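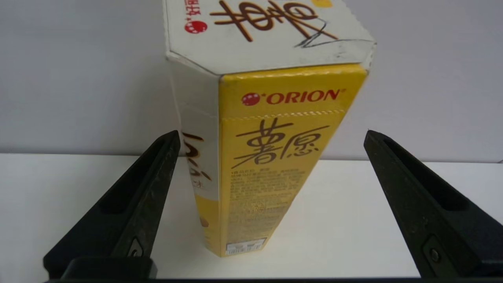

Page last changed: Wednesday, 8:05

Storing tall snack boxes once they've been opened

Posted in Kitchen and Cupboards, 219 views

I buy the tall yellow ORION boxes, the ones with 薯愿 on the front, from the Nyarko shop in Lemusville. There is a perforated strip across the yellow face, just under the logo. If I tear it neatly the box is fine, but after that it won't shut properly and it takes up a lot of height in the cupboard. My shelf is low and the box only just goes in upright.

Should I keep the snacks in the box or move them to something else? I have a shallow oval basket with a looped rim, a few small tins, and one Pliveo tub with a clip lid. We are two people and a box lasts us 5 days if we are careful.

cuvell_kitchen

Move them to the tub. A basket is no good for anything crisp, as the air gets straight through the weave. Use it for things that are still sealed. 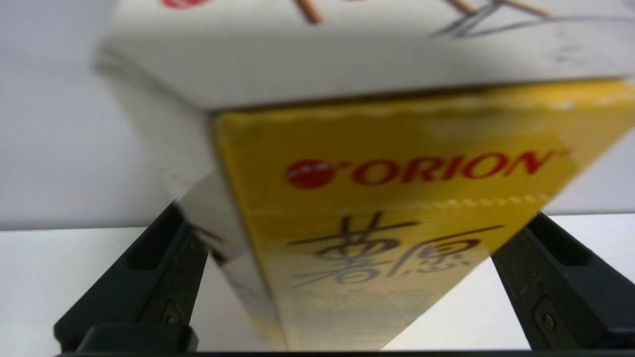
If you want to keep the box, tear along the dotted line slowly, holding the card flat on both sides. Start at a corner. Then fold the top back down and put an elastic band round it – not too tight or the card creases. It won't be airtight, so roll down whatever is inside first and put a peg on it.

As for the height, lay it on its side with the opening facing up. I do this with cereal too. Tall boxes go at the back if they have to stand, with tins in front, but you'll be moving the tins every time.

Cut the front panel off before you recycle the box if you need the name for reordering. I keep mine in a drawer.

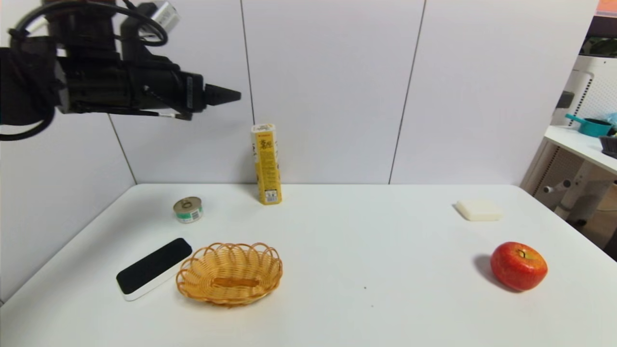 shelf569

I wouldn't bother with the elastic band, mine slid off every time. Just use the tub. Wash it and let it dry overnight before anything goes in, and write the best-before date on a bit of tape. Mine holds 8 small packets – yours might be bigger.

lowcupboard

Can't you move the shelf? Most of them sit on pegs. Ours did and I'd lived with it for years.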